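Última actualización: 23/12/21

La cooperativa Monelby abrirá en febrero un punto de recogida de objetos usados en el barrio de Irent, junto al antiguo mercado. Los vecinos podrán dejar menaje, juguetes y material de oficina en buen estado - no se aceptarán muebles ni aparatos eléctricos. 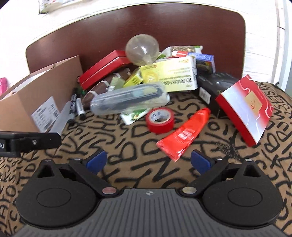
Según Uzma Bukhari, el barrio llevaba tiempo pidiendo un sitio así y lo que falta ahora es ampliar el horario de tarde. El local abrirá tres mañanas por semana, con entrada por la calle El Sherbiny.

El punto de Priltard, en marcha desde el año pasado, ha recibido 2597 artículos, de los que 102 se descartaron por rotura. Lo entregado debe ir en cajas abiertas, con un máximo de dos por persona y visita.

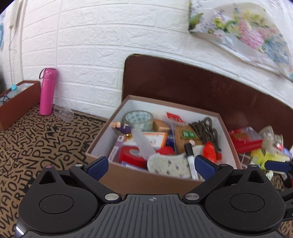 Una lectora pregunta si se podrán llevar libros de texto, que en Priltard se rechazaron. La cooperativa publicará la lista completa en enero.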